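**Wileso publishes care and labelling specification for returned workwear shirts**

Grundstead, 06/05/2020 - Wileso, the workwear rental and laundering firm, has published a written specification covering how woven shirts are sorted, washed, finished, folded and labelled between one wearer and the next. The document is called the Bellis specification and applies to all shirts handled at the Grundstead laundry from June.

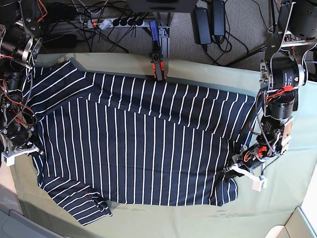
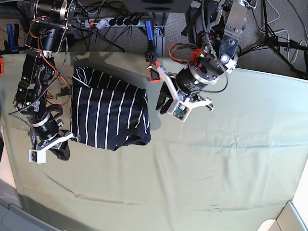

Navy shirting with a white stripe.

**Issued by the Technical Editor, Wileso, Grundstead**

The Bellis specification replaces a set of separate work instructions that had been written at different times by different departments. Some of these gave wash temperatures without a load weight, and two gave different limits for the same fabric. The new text has 18 sections and one table of limits. Where an older instruction disagrees with it, the older instruction is withdrawn.

**Scope**

The specification covers long-sleeved and short-sleeved shirts in plain, striped and checked woven cloth. It covers cotton and mixed-fibre cloth. It does not cover knitted tops, aprons, high-visibility garments or anything with a flame-retardant finish, all of which stay under their present instructions.

Customers who own their shirts and use Wileso for laundering only are included. Their garments are processed to the same limits unless the contract states others.

**Sorting**

Shirts are sorted by depth of colour first and by fibre second. Dark grounds with a light stripe form their own class. Under the former instructions they could be washed with plain dark garments, and loose dye from a new plain garment could be taken up by the white yarn in the stripe. The effect is a grey or bluish cast that builds up slowly and is seldom noticed until an old shirt is placed next to a new one.

New shirts in any dark colour are to be washed apart for their first five cycles. The count is held against the garment label, and the shirt moves to its normal class at the next scan after the fifth.

Pockets are emptied before sorting. Pens are the most common cause of damage in the wash, and a load in which ink is found must be stopped, drained and inspected garment by garment before it goes any further.

**Washing and drying**

The table of limits sets a maximum load for each class as a share of the rated capacity of the machine. Striped and checked shirts are loaded more lightly than plain ones to limit rubbing. Collars are unbuttoned and cuffs opened. Shirts are washed right side out, as turning them adds handling at both ends and gave no measurable gain in colour life in the laundry's own checks.

Water hardness is read at the start of each shift and the detergent dose set from the reading. The previous practice was to read it once a week. The supply at Grundstead comes from two sources and the hardness can change overnight, so a weekly figure was of limited use.

Tumble drying ends while the cloth still holds some moisture. Shirts pass to finishing without standing in the trolley. If finishing is stopped for any reason, drying is stopped too - a shirt left to cool in a heap takes creases that need a second pressing, and second pressings are the main cause of shine on dark cloth.

**Finishing and folding**

The order of pressing is collar, yoke, cuffs, sleeves, body. Seams at the side are pressed flat and not pulled. On striped cloth the operator checks that the stripe runs straight from yoke to hem before closing the press, as a body pressed off the line will keep that line until it is washed again.

The folded size is fixed so that every shirt fits the same locker shelf. The front placket is centred, the sleeves lie inside the edges of the body, and the hem is turned up behind. No card, clip or pin is used. The paper band that used to hold the fold has been dropped for all customers except those who have asked in writing to keep it.

**Labelling**

Each shirt carries one heat-sealed label at the inside of the hem. It replaces the collar label, which some wearers found scratchy and which often came away at the corners. The label is supplied under the Tedent name and was chosen after 100 wash cycles on sample garments. To be accepted, it had to remain readable by eye and by scanner, with no lifted edge.

The label shows:

- garment number
- size
- fabric class under the Bellis specification
- customer code
- month of first issue

The wearer's name is no longer printed on it. Lockers are matched to wearers by garment number, so a shirt can be passed on after repair without a new label. Customers who need a printed name for site security can have a separate badge sewn on at cost.

Shirts already in use will be relabelled as they pass through the laundry. No garment will be called back for this alone. The collar label will be removed at the same time, using low heat, and the cloth checked for adhesive marks.

**Repair and withdrawal**

A missing button is replaced with one of the same size and nearest colour. Worn collars may be turned once. A tear in the body is repaired if it is shorter than the limit in the table and does not cross a seam. On striped and checked cloth the patch must be cut so that the pattern lines up, and if no matching cloth is in stock the shirt is withdrawn.

Withdrawn shirts are cut up for wiping cloths, with buttons and labels removed first. Shirts carrying a customer's printed or stitched mark are shredded and are not passed on in any form.

**Timetable and cost**

The specification takes effect at Grundstead in June. It will cover the shirts of 310 customer sites, all of which receive the table of limits with their next invoice. Contract prices and collection times are unchanged. Relabelling is carried out at Wileso's expense.

A revised edition will be prepared once the first full year of repair and withdrawal records is available. Comments on the present edition should quote the section number and may be sent to the technical office at any time.

**About Wileso**

Wileso rents, launders and repairs workwear for factories, depots, kitchens and offices. Its laundry and technical office are at Grundstead.

**Notes to editors**

1. "Bellis specification" is the title of the document and not of a product. It should be written with a small "s".
2. The full text, including the table of limits, is available on request from the technical office. There is no charge.
3. Wash temperatures are left out of this release because they depend on the fabric class and should not be quoted without it.

Ends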